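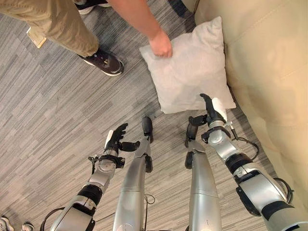 Multi-fingered hands are being sold as the answer to housework, and I would like to see the bill first. Vendors such as Tosetti talk as though five fingers settle the matter. Put a person at one end of a pale, fuzzy pillow, holding it upright against a couch with a black robot hand just under the corner, and you can see what the machine is up against. The person uses one hand and needs no calibration. The robot brings two arms, and a cable looping off the right wrist to catch on things.

What two hands buy you

I spent part of November comparing the Ayaaba hand with a plain Tallasport parallel gripper on soft goods. We ran 100 pickups with each. The gripper was ugly and bit the fabric, but it dropped the pillow only 2 times. The hand dropped it 12 times, and some 2 minutes went into restarting its controller after each bad one. I don't claim that settles anything. It was one lab, Flallholm, with one set of cushions.

Still, look at how the fancy hand holds a pillow. The fingers press down from the top, the thumb comes in underneath, and the fabric bunches between them – a pinch, in other words. The other hand sits open beside the low corner. A two-jaw gripper pinches too, for far less money. 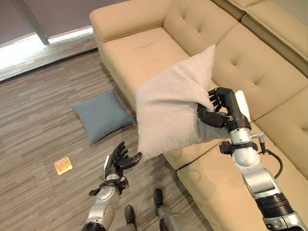
What I would ask a vendor

Show me a task where the extra fingers matter, run on the same arm with the same cameras. Then swap in the cheap gripper and show me that run too, drops included. Until then I'd put the money into better wrist cameras – and shorter cables.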